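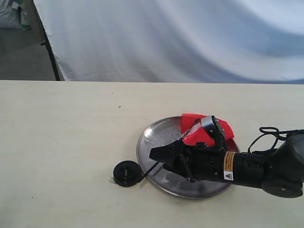 Valentyna Karpenko

Start without the title. Let them look for a moment and then say what we were asked to do: gather examples of an arm handling a small flag on a stick, over and next to a metal plate, so that a learning system could be trained on them. One arm, one table, one white cloth hung behind it. A person steers, the machine records, and later the recordings are fed to the model.

Say early that I am not against any of this. I have been paid to do it. My complaint is with how we talk about the pile once we have it.

The number. We had 587 recordings by the end. People like that number and I have watched it get passed round like a school photo. Ask the room: 587 of what? Pause here even if someone answers.

My answer is that it is 587 recordings of the same few square feet. The table is pale in all of them. The cloth stays up. If the plate was given a new place, it was moved by a hand's width, and by the same two people, Taha Radwan and me, who sit at the same height and have learnt each other's bad habits. A model can do very well on a test cut from that pile and know next to nothing about flags.

(If short of time, skip to the grip section.)

Shiny things. We picked the steel plate on purpose and I would pick it again. It throws back the lamps, the arm and whatever colour is near it. Petro Bilyk wanted a matt one so that the pictures would be "clean". I said kitchens are full of shiny things. We argued about it for most of a Monday, and the plate stayed. I still can't show you a figure that says I was right, and I'd ask you to distrust anyone who says they can from a pile this size.

Labels. Every recording carries a line of plain words, such as "hold the flag over the plate". Melaniia Pasichnyk went through the lot and threw out 34. In most of those the words and the movement did not agree. Some were simply the wrong line pasted in. Her question, which I want on the record: if one careful reader finds that many, how many would a second careful reader find? We had no second reader. There was no money in the plan for one, though there was money for a third camera.

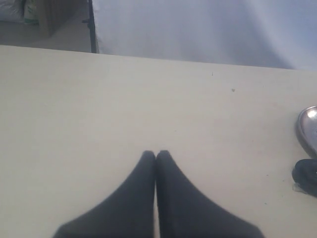 Pravinine, June

Changes for this crowd. They build things, so cut the part on what a model is and go straight to the grip.

Two fingers, open or shut. That one number is the least trusted thing in the whole set. The file will tell you the fingers are shut. It will not tell you whether they are shut on a stick or on air unless somebody looks, and looking is the job that gets dropped first when the week runs out. I have sat in meetings where "gripper closed" was being read as "object held". Those are two claims. Only one of them was measured.

So look at the wrist view. It is a poor view, soft and close, and a lot of teams switch it off to save space. I would sooner lose one of the wide ones. Expect pushback from the Clillus people, who sell the wide ones. Be polite.

Cloth and film. The flag is thin and light comes through it. A person steering will slow down near it without being told to, and that slowness goes into the recordings. The model then learns to be slow near red things. Is that care? I don't think so, and I wish we would stop using the word. Ornella Carbone at Remport disagrees with me here and may well be in the room. Give her the microphone if she wants it.

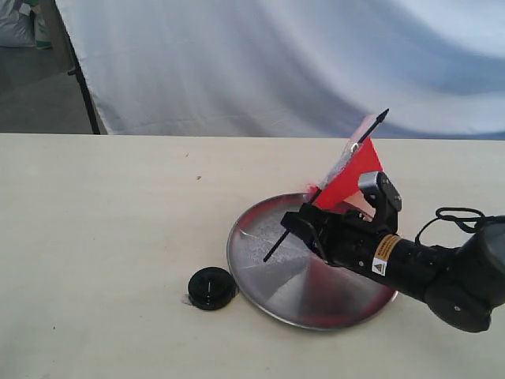
The other thing about slowness is that it makes a recording look good. We play these back at meetings and everybody nods at the smooth ones. The jerky ones, where Taha overshot and had to come round again, get a frown, and then someone asks if they can come out. Leave them in. If the model never meets a bad approach it will have no idea what to do after its own, and it will make plenty.

What I would ask for before believing a result from a set like ours:
- a test on a different table, set up by somebody who never saw the first
- the thrown-out recordings kept, with the reason next to each one
- 50 tries at the least, all of them reported, with the stops and restarts marked
- the name of the person who decided what counted as a success

That last one makes people cross. At Demchenko they told me it was "the group". Ask again.

Likely questions. "Would ten times as much fix it?" Ten times as much of the same table would give us a bigger bill. "Did it work?" Say what we tested and stop there. Do not let the chair round it up to a yes.

Keep 10 minutes for the argument at the end. Water is on the left of the stand, and the clicker skips if you hold it down.

Contact: Valentyna Karpenko | © Valentyna Karpenko, notes may be shared with this line left in | Back to top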